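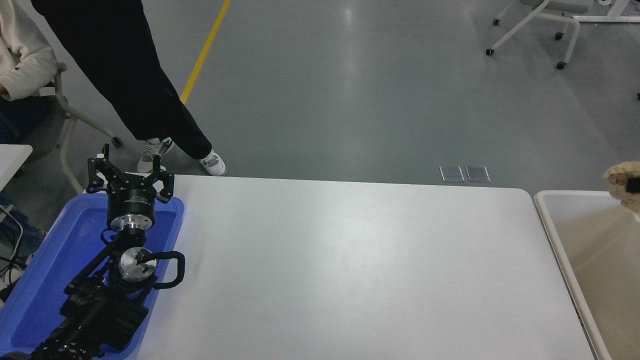

Fig. 1. Arm over the blue tray.

Converting a long-wheelbase minibus into a two-berth camper
Group report, Tindcombe — Dilwyn Gape, Tegwen Powell, Nnamdi Akinola

What we set out to do
Buy a retired school minibus, strip it, and get it fit to sleep two by December. Budget 4000 including the bus. Tutor was Bleddyn Meredith. We named it Zillum, off a sticker on the dashboard.

Stripping out
Seats first. Bolts underneath were rusted solid on the nearside so Nnamdi cut them with a grinder. Floor lino came up in strips, glue stayed behind. Took a scraper and most of a week. Found two holes near the rear step, both patched and painted before anything else went down.

Insulation
Sheep's wool in the walls, rigid board on the floor and roof. We argued for a while over a vapour barrier and in the end fitted one on the roof only. Didier Courtois, who has done three of these, thought we should of done the walls too. Probably right. Ask us after a winter.

Electrics
One leisure battery, split charge relay, 8 amp charger for hook-up. Lights, fan and two USB sockets. The first fuse box was wired backwards and had to come out again — Tegwen redrew the whole diagram and it's the second one that is in the appendix. No solar. Left the cable run in place for it.

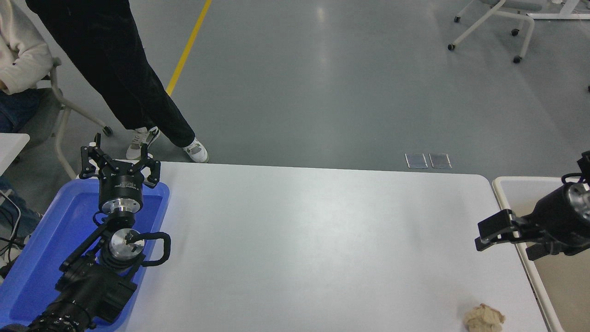

Bed and kitchen
Bed is fixed, across the back, slatted. Tried a pull-out version in cardboard first and it fouled the wheel arch. Storage below, reached from the back doors. Kitchen unit is on the offside with a small sink, a 27 litre fresh water tank and a single gas ring. Gas locker is vented through the floor. Drawer catches were an afterthought, everything flew open on the first roundabout.

Test trip
Drove to Darton and back, one night. Dry inside, fairly warm. Rattle from the sink unit the whole way, not yet traced. Fan is too loud to sleep with.

Costs
Came in 400 over, mostly the battery and a second sheet of ply after the frist was cut short.

Still to do
Curtains, rattle, reclassify with the licensing people. Step for the side door.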